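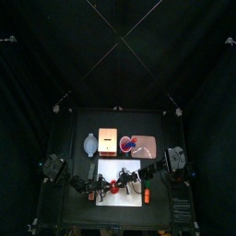

I'd been promised a visit to the future of housework, and what I got was a long morning of watching people practice. Jelbridge is a small outfit that teaches robot arms to do kitchen-counter sorts of jobs, and most of what goes on there is the gathering of examples. An operator moves the arms from a desk on the far side of the curtains, the arms do the job, the computer keeps a record, and then the whole thing gets done again. Every black table has its own set of dark drapes, which made me feel like I was sneaking into a row of photo booths. When I ducked in at the first one, both grippers had come together over the white board, one on each side of a little round red thing, with a pale blue bowl and a pink container lined up behind.

The task of the day was a handover: pick something up with one arm, pass it to the other, put it away. You and I do this with our car keys without noticing. The robots need 1356 recorded goes at it before Jelbridge will even start training, a number that comes from a formula somebody showed me on a whiteboard and that I copied down wrong.

A single go is called an episode, and a good one is over in less time than it takes to find your glasses. An operator gets through 40 in a sitting and then has to take a break, whether they feel like it or not. I asked what happens if you skip the break. Your wrists get lazy, I was told, and the robot learns lazy wrists!

That stuck with me, because it explains so much about the work. The system (they call theirs Plellon, and no one could tell me where the name came from) copies what it's shown. If you always hesitate before closing the gripper, it'll hesitate too. If you always start with the bowl in the same spot, it may be completely lost when the bowl moves over a few inches. So between episodes the operators shuffle things around the table, following a list on a screen, and they're scolded — nicely — for being too tidy.

Naturally I asked for a turn. They put me at the practice station, named Clurkberg after a street one of the founders used to live on, and handed me the controls, a pair of jointed handles that the arms follow. I have good hands. I can ice a cake and I can thread a needle. It took me two minutes to close both grippers on nothing at all, and another long stretch to push a block off the edge of the table and onto the floor. My recordings were thrown out, except for one where I dropped the block, fumbled, and got it back. That one they kept! Recoveries are precious, apparently, and hard to fake, since a skilled operator hardly ever needs one.

Then there's the reviewing, done in the afternoon with headphones on and a lot of snacks. Roughly 700 episodes were waiting when I sat down beside the reviewers, who watch them at double speed and mark each one keep, toss or ask. The "ask" pile goes to Rampersad, the shop's homemade checking program, and whatever it can't settle goes back to a person. I watched a heated discussion over whether a passed block had been let go of too early. It lasted longer than my coffee did.

I'd meant to stay until lunch, and it was past four when I finally got my coat. Behind the nearest curtain somebody was already on the next sitting, and I could hear the motors going — a soft little whir, a pause, then the whir again.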